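Resbridge Library Annex: Floor Plan Modeling Project
Final Report, Szabo School of Architecture, Design Software Studio

1. Purpose
The project tested whether a small student team could produce a complete building information model of the Resbridge annex from paper drawings. The annex has two floors and a net area of 1,129 square meters. All modeling was carried out in Clutalel, under the school's teaching license.

2. Method
Walls and slabs were traced from the scanned plans, then checked against site measurements taken in August. Doors, windows and fixtures were placed from the Mikuleck parts library. Missing parts were drawn by the team and saved as shared components.

3. Results
The finished model contains 1,462 elements, of which 589 are fixtures and fittings. Two conflicts were found between the stair and the upper floor slab - both were present in the original drawings.

4. Materials and Further Work
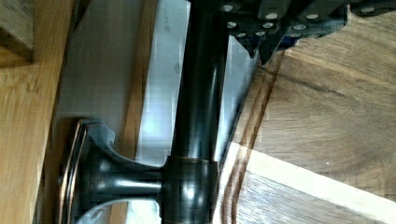

Surface finishes were the weakest area of the model, as the library offered only flat colors for most metal parts. A long round rod in a dark, glossy finish shows light vertical highlights along its length, and a flat color cannot reproduce them. The team recommends that reflective finishes be defined before the furniture stage begins.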